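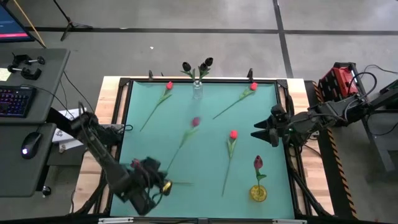 Mekora students take on the tulip round

I stopped by the Mekora robotics club on Thursday evening, and I'm still a little bit in love with what they're up to! The job this term is flower arranging. Two arms share one small table, a bunch of fake tulips lies scattered on it, and the stems have to end up in the vases.

The club is getting ready for the Treveo Student Challenge in March, where 12 school teams will run the same job in front of judges. Each team gets 300 seconds on the clock (five minutes sounds like plenty until you watch a gripper go after a skinny green stem).

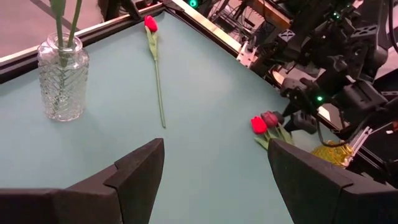

I figured the hard part would be picking a flower up, but the students told me it's the vase. The opening is small, the leaves snag on the rim, and if you come in at a bad angle the whole thing can tip over. They've been arguing for weeks about which arm should go first, and I got pulled into it too. I'm on team left arm, for the record.

Every practice run gets saved, good or bad. The club has 500 of them so far and wants 800 before the contest, so there are a lot of late evenings and a lot of pizza ahead.

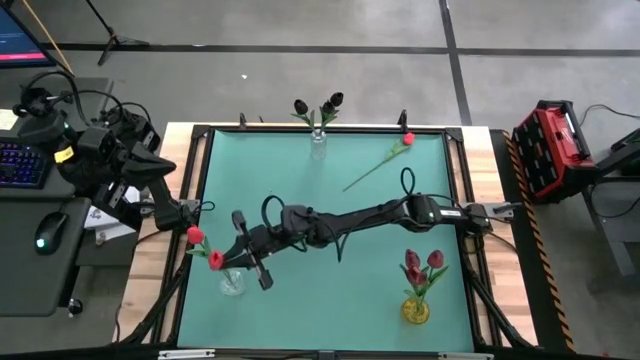
Can a beginner join the club this late in the year?
New members can come any Thursday at 6, and the first two sessions are spent learning to drive the arms by hand, with no coding needed.

Kushwaha, the machine shop across the street, is covering the entry fee this year, and Tremier is lending the club a van for the trip. I've already asked if there's a spare seat.

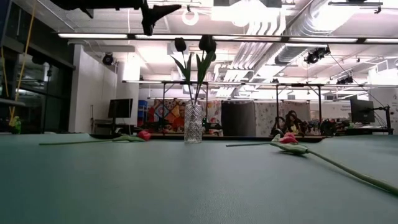

Come see a practice run

The club is holding an open evening at the end of February, doors at 5:30. It's free, kids are welcome, and you can have a go at the controls yourself. I'll be the one in line for a second turn!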